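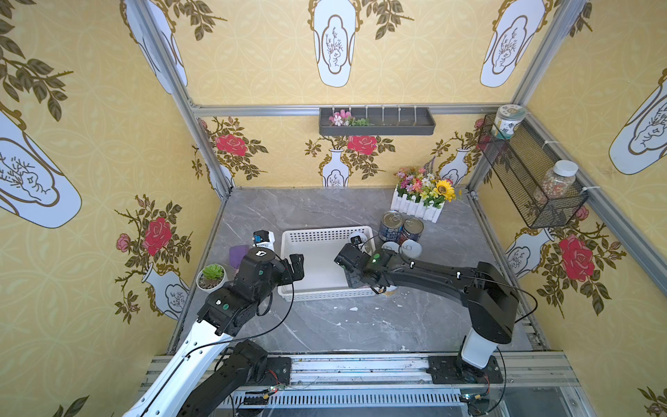

Reporting on Territorial Control: A Comparison of Wire Copy and Local Radio
Project report, Conflict and Media Seminar
Leonie Camenzind, Berhanu Gebremichael
Supervisor: Annelies Verbruggen

1. Purpose
The project examines how news reports describe a town that changes hands during an armed conflict. We tested whether the verb in the headline (retake, capture, liberate, enter) matches the source quoted in the first paragraph.

2. Material
The sample holds 600 reports on 8 towns, published between March and the end of the ceasefire talks. Half are wire copy. The rest are transcripts of local radio bulletins, translated by Vasylyna Romaniuk.

3. Method
Two coders worked separately. Each report was assigned one verb class and one source class (army, armed group, resident, monitor). Disagreements went to the supervisor. Reports under 10 lines were kept.

4. Results
"Liberate" appeared mostly where an army spokesman was the first source. Radio bulletins used "enter" more often and named residents earlier. Monitors were rarely quoted first in either group.

5. Limits
Translation may have flattened differences between verbs. Corrected reports were coded in their first version only.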